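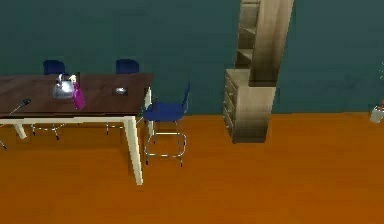

A Pomuton dining room, default materials.

Pomuton 3 review: pretty rooms, shaky plans
By Rosalie Pfister

The sales page says the planner "understands your home." I gave it 15 rooms and one dull job, which was to plan a reach for the kettle without touching the bottle in front of it. It managed that in most of them. In three it reported a clear path that ran straight through the bottle, and the log said "success" each time.

Room building is the better half. Kettles, chairs and shelves load quickly, and highlights on metal look decent. I'd still like to know why collision margins are buried in a text file. 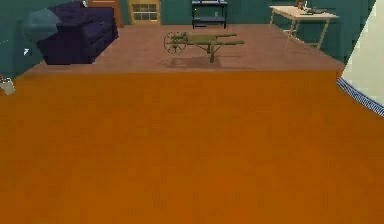
Another generated view, with a wheelbarrow in the middle of the floor.

Object placement is random unless you write your own rules, and the manual gives that 5 lines. Support was polite and sent me the same 5 lines.

A seat costs $700 a year. Cistine's planner is uglier, but it admits when it fails. I'm keeping the trial until August and won't be paying before the log is fixed.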